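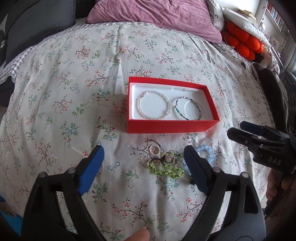
How often do the pads on a hand-held gripper need changing?

On mine, every 400 grabs or so, and sooner if the tip has gone shiny.

I keep two grippers going for the Colen project and I service them as a pair. Last night it was pads and pins again. The pads come from Okabe and arrive in bags of five. I wipe the old glue off the jaw with alcohol, let it dry, press the new pad on and leave it clamped until morning.

The pivot pins are the slow part. Dust gets in behind them, and then one jaw lags the other when you squeeze. I push each pin out, clean it with a dry rag and put it back without oil. Oil holds lint, and I learned that at Carkenness in June after stripping the same jaw twice.

Before I call it done I try it on beads. A bracelet slides out of a worn pad long before a box does. I also run the cable through my fingers and feel for kinks near the handle.

Next job is a new spring. The shop in Grullton has one on order.

16 Jan 2026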